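Matching grant (school fundraising)

A matching grant, also called a challenge grant, is a gift to a school or school foundation that is paid only when other donors give a stated amount. The grantmaker sets a ratio, a ceiling and a closing date. Matching grants are used by private and parish schools to widen their donor base, and by public school foundations to pay for items outside the operating budget.

Terms

The ratio states how much the grantmaker pays for each dollar raised. A one-to-one match doubles an eligible gift. At a ratio of 2 to 1, a gift of $1,000 releases $2,000. The ceiling limits the total payment regardless of how much the school raises.

Eligibility rules differ. Many agreements count only gifts from first-time donors, or only the increase over a donor's previous gift. Tuition payments, auction purchases and government funds are usually excluded. Pledges may be counted when signed or when paid, and the agreement normally states which.

Types

In a conditional match, no money is released until the full target has been reached. In a proportional match, payments follow receipts, often on a quarterly schedule. A participation match depends on the number of donors and ignores the size of each gift. It is common in alumni appeals, where the rate of giving is reported separately from the amount.

Administration

The school keeps a ledger of qualifying gifts and submits it to the grantmaker with copies of receipts. Gifts restricted to another purpose are recorded apart from the match. Under most accounting standards, a conditional grant is not entered as income until its conditions are substantially met.

Example

The Stavell Fund, set up by Malou Zoëga, offered a one-to-one match to the Rerkalau School for library furnishing and reading rooms. Only gifts from new donors were eligible. The campaign opened in January and closed on 30 March 2018 with 23 qualifying donors. The school's development officer, Steinar Vídalín, kept the ledger, and payment was made in a single installment.
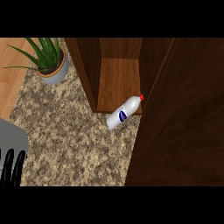
Computer rendering of an interior with a rug and dark wooden shelf unit.

Criticism

Ditte Þorgeirsson has argued that some matches are offered with money the grantmaker would have given in any case, which makes the stated condition misleading. Mogens Þrastardóttir found that higher ratios did little to raise the average gift in the appeals she reviewed, although the presence of a match did increase the number of replies.

See also

Annual fund
Capital campaign
Donor-advised fund
School endowment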